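手首カメラの自動露出は切ったほうがいい、という話

2024年5月18日

またこの話か、と思われそうですが、また書きます。ロボットの知覚まわりのソフトを書いている人の多くが、モデルの話ばかりしていて、露出の話をしてくれないんですよね。私も長いことそうでした。学習率をいじって、データの水増しを足して、ネットワークを一回り大きくして、それでも把持の手前で推定がふらふらする。で、ログを開いてみたら、推定が暴れる直前に画像の明るさがガクッと変わっている。カメラのドライバが気を利かせて、露出を勝手に変えていたわけです。

2月にHonosoraの案件で、接近動作のログを586本まとめて見直しました。目がしょぼしょぼする作業でしたけど、やってよかった！ 失敗したものを端から再生していくと、同じパターンが何度も出てくるんです。アームが対象に寄る、画面の中で金属の占める割合が増える、露出が下がる、ほかの部分が黒くつぶれる、制御側が「対象を見失った」と判断して後退する、すると画面が明るくなって対象がまた見つかる、また寄る。行ったり来たりで、見ているぶんには少しかわいいのですが、サイクルタイムとしてはまったくかわいくありません。

これ、制御屋さんに見せると「ゲインが高いんじゃないの」と言われるし、機械学習屋さんに見せると「データが足りないね」と言われます。どちらも間違いとは言いませんが、私の意見では、まず疑うのはその間に挟まっているドライバの設定です。自動露出というのは、要するにもう一つの制御ループなんですよ。目標値は画像の平均輝度で、対象の姿勢のことなんか何も知らない。そんなループを自分のサーボの内側に黙って抱え込んでおいて、外側だけ一生懸命チューニングしても、そりゃあ落ち着きません。

反論があるのはわかっています。Tondelのミドルウェアを使っている知り合いには「固定したら昼と夜で破綻するでしょう」と言われました。それはそのとおりで、窓のある現場で一つの値に固定するのは私もやりません。私がやっているのは、接近を始める前にいったん止まって露出を測り、決めた値を寄り終わるまで握っておく方式です。測るのは動作の外、動作中は触らない。状態遷移図に箱が一つ増えるだけで、タイムアウトの処理を入れてもたいしたコードにはなりません（うちの実装では設定項目が10個もあって、これはさすがに多すぎると反省しています）。

それから、露出の値をログに残してほしい！ これは声を大にして言いたいです。関節角は残す、指令値も残す、画像も残す、なのに露出時間とゲインは残っていない。あとから再生したとき、画像が暗くなったのは世界が暗くなったからなのか、カメラがそう決めたからなのか、区別がつかないんですよ。Fröhlichという社内ツールでは画像のヘッダに全部埋め込むようにしました。導入したのは私ではなく隣のチームなのですが、いまや手柄を横取りしたいくらい気に入っています。

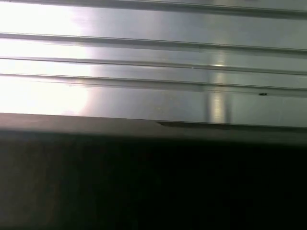
金属への接近は、私がこの話をするときに必ず持ち出す題材です。評価というと、つや消しの樹脂の箱とか、木のブロックとか、素直に写るものを並べてしまいがちですよね。私も昔はそうでした。でもヘアライン仕上げの金属に寄ると、左側は反射でほとんど白く飛んで、横に走る溝の線が淡い灰色の筋になって消えかけているのに、下のほうはほぼ真っ黒、なんて一枚になる。この溝をエッジ検出で拾って傾きを出そうとすると、右側なら線がわりあい読めるのに、左に行くほど怪しくなります。おまけに中央の少し右には縦の反射の帯があって、こういうものはコントラストがあるから特徴点として採用したくなる。でも反射は視点が動けば動くので、面に固定された目印だと思って追跡したら、姿勢推定が一緒に引っ張られます。露出をどこに合わせても全部は救えないのだから、どの領域を信用しないかをソフトの側で決めるしかない、というのが私の立場です。

具体的には、飽和に近い画素と黒つぶれした画素をマスクして、残った面積が小さすぎるときは、推定値と一緒に「自信がありません」と言わせます。計画側はそれを受けて、速度を落とすか、少し横にずれて見直すかを選ぶ。Winddaleのデモ用に組んだ版では、見直しの視点候補を18か所用意して、そのうち17か所は結局ほとんど選ばれませんでした。笑ってしまいましたけど、候補の作り方が雑だったということなので、いま作り直しています。

信頼度を出すと下流が面倒になる、という声も聞きます。面倒ですよ。インターフェースは変わるし、テストも増えるし、計画側の人からはちょっと嫌な顔をされる。それでも、飛んだ画像から出てきた数字を、よく写った画像の数字と同じ顔で渡すほうが、私にはよっぽど怖いです。

というわけで、まだ自動露出のまま動かしている方は、とりあえず明日、露出の値をログに足すところだけでもやってみてください。固定するかどうかは、そのグラフを見てから決めればいいと思います。ゲインの扱いは長くなるので、また今度書きます。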